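Search this site
Go

Do cable ties earn their keep?

Every tidying guide says to fold each cable, cinch it in the middle and drop it in a bin. I've been doing that since June – four bins so far – and I'm not convinced. A braided cable stays bundled nicely until the day I need it. Then I undo the lot to find out which end fits.

The pale one, folded and gathered:
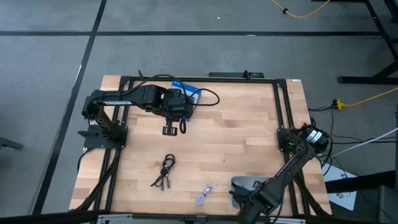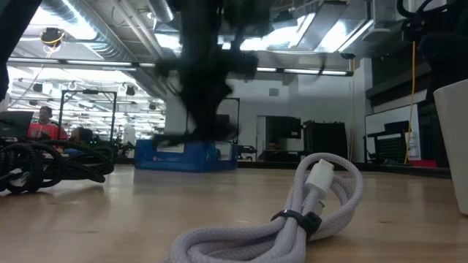 I'll keep the ties for anything long. The short chargers can go in loose, whatever the guides say.

8 shares
2 comments

Glenys Nuttall: Labels. Try labels.

Primo Longo: Mine tangle anyway – ties or no ties.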